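Ferell keeps its showroom on the second floor, above a locksmith, and the buzzer works on the third try. Blažena Hrubý came down to let me in with a pincushion strapped to her wrist and a scarf from the October line around her neck, price tag still attached.

"I may have to sell it," she said of the scarf. "Don't spill anything."

Hrubý spent 16 years designing handbags for Furnival before going out on her own at an age when, as her mother put it, other women buy a boat. Her first collection had 20 pieces. Stores took 19. The holdout was a mustard clutch shaped like an envelope, and she carries it everywhere out of spite.
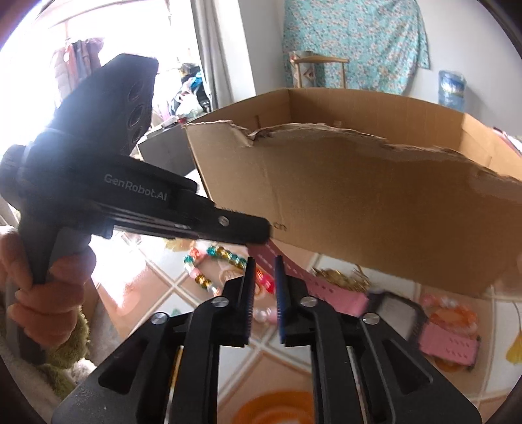

Dana Whitlock
Style Correspondent

"Furnival taught me how to make a bag that looks expensive," she said. "Then I had to learn what expensive costs. The zippers alone made me lie down."

Her buyers, she says, are women with jobs and bad shoulders. The straps are wide and the linings are pale enough that you can find your keys. A magazine once called the look "sensible," and she had a bad Thursday over it.

"Sensible is what they call you when they've already bought the other one."

I asked whether she would ever sell the name. Cimlow, which owns a good many names already, has been to lunch with her twice.

"They paid both times," she said. "I had the fish."

The spring line opens in Fosville, in a former bank. She plans to put the clutch in the vault, at full price.

14 shares | 3 comments
Last updated 4:20 p.m.
Get our style newsletter in your inbox. You can unsubscribe at any time.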